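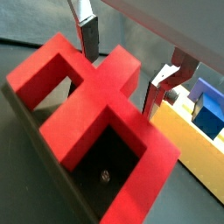
Prendell Cell FAQ: The Dropped Piece Fault

Why did the arm stop in the middle of my job?
It thinks it dropped something. Fault 228 means the gripper closed and felt less than it expected. Sometimes it's even right.

Does this happen with every part?
Mostly with the red open-square pieces. A fingertip can slide into a hole and close on air, which the Nekonwood software used to log as a successful grasp. We fixed that in July. Now it sulks instead.

Can I reach in and straighten the piece?
Not while the arm has power. Press stop, wait for the light to go out, then reach. Two people have skipped the waiting part and both got pinched.

How many retries do I get?
Six. After that the cell locks and you'll need the Oria bench to clear it.

Will new finger pads help?
A little. Swap them if they look shiny. Spares are in the Dumitrescu drawer, under the manuals.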